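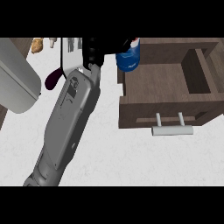 May, a bit past 6 in the evening

Okay, dye notes before I forget everything (again). Second madder bath for the Gremska scarves, and I'm so much happier with this one! Mingxuan talked me into soaking the roots overnight and keeping the pot well under a simmer. Last time I let it creep up while I was on the phone and got brown. Nice brown, but Vija ordered brick red.

144 g of wool, alum mordant at 12 percent of the dry weight, plus a spoonful of chalk in the bath. Our tap water is soft and the color goes orange without it. I held it an hour, turned off the heat and left the skeins in to cool. One of them has a pale band where I tied it too tight. Looser figure eights next time, and please use the cotton ties, the acrylic ones slide right off.

Skein 17 got an iron dip at the end, just a few seconds, and it went this gorgeous dusty plum. I didn't weigh the iron (I know, I know), so good luck repeating it. Elīna wants a whole batch. I'll do a proper dilution series first, six jars, same yarn in each.

Still to do:

- light test strips in the south window, half covered with foil
- ask Jhosep if the Ovano merino is superwash, it took color way faster than the rest
- save the exhaust bath! There's a good peach left in it, lid's on, don't dump it
- order more alum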